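Clornstead Swap Day Is Back in July, and the Kids' Tables Are Getting Their Own Room

If you came to the last Swap Day you will remember the line for the children's clothes. It went past the coat hooks, around the piano and nearly out to the parking lot, and most of the people in it were holding a squirming toddler. So this time the kids' things are moving out of the main hall and into the big room at the back, with its own door and its own check-in desk. I am so happy about this I could sing.

For anyone new to Clornstead (welcome!), Swap Day works like this. You bring clean clothes, shoes, books and small household things that still have life in them. You put them out. You take home what you need. There are no tickets or points, and you don't have to bring something to take something. We open on Sunday at 10 in the morning and close at 2. Drop-off is the afternoon before, through the side door on Quispe Street, and please don't leave bags on the steps overnight. Last time it rained, and we had to throw out four bags of perfectly good winter coats. I'm still sad about the red one.

Socorro Bermúdez is running the kids' room and she has thought about it hard. Clothes will be sorted by size, with no boys' and girls' sections, which ought to make life easier for everybody with hand-me-downs going in every direction. Sleepwear gets its own table. Snowsuits, rain boots and anything else for a season we aren't in will be there too, so if you have the closet space, July is a wonderful time to find a snowsuit. I got my nephew's this way and he wore it two winters running.

Now, baby shoes. We always end up with heaps of them, and I do mean heaps – babies outgrow them before the soles are even scuffed. Last time 51 pairs came in and almost every pair went home with someone. The trouble is the singles. Please tie laces together, or use a rubber band or a bit of yarn for the ones with straps. A sandwich bag is fine too. If you find a lonely one at home on Saturday night, hang on to it until its partner turns up behind the couch. Write the size on a piece of masking tape and stick it to the bottom if the printed number has worn away. European sizes are fine, and we'll have a chart taped up by the door.

A few things we can't take: car seats, cribs, helmets, opened formula, and stuffed animals bigger than a loaf of bread (there was an incident with a giraffe). Strollers are welcome if they fold and the brakes hold. Puzzles are very welcome, but do check the pieces first. Jingyi Yan put together a 100-piece lighthouse on the floor last year just to see, and the missing one was the light.

Jingyi is also back with the mending corner, and I can't recommend it enough. She'll have two sewing machines set up by the windows and can do hems, loose seams, popped buttons and simple patches while you browse. Zippers take longer, so bring those early. She taught me to darn a sock last fall in the time it took to drink a cup of coffee, and I have since darned every sock in my house, including some that should have been allowed to retire. If you'd like to learn, pull up a chair. Bring your own thread if you need an odd color.

Food! Fumola is bringing the cart again and will be parked under the maple from opening time. They're doing the corn cakes and the lemonade, plus a new black bean thing I was allowed to taste and have been thinking about ever since. Cash or card. The Enano puppet players will be on the lawn at 11 with a short show for the under-sixes, and if it's too hot or too wet they'll come inside and use the stage.

We could still use help with folding on Saturday afternoon and with packing up on Sunday after we close. An hour makes a real difference, and folders get first look at the tables, which is how I came by my good raincoat. Sign up on the sheet by the front desk or just come find Socorro. Whatever is left over goes to the family shelter, apart from the books, which come back to our hallway shelf.
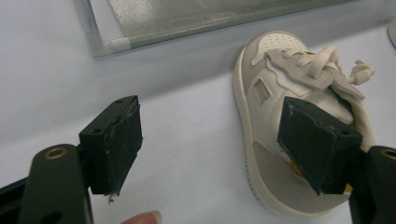
Parking is going to be tight, so walk or bike if you can. The rack by the side door has been fixed, and there's room along the fence for strollers and wagons. Bring your own bags, and bring one more than you think you'll need.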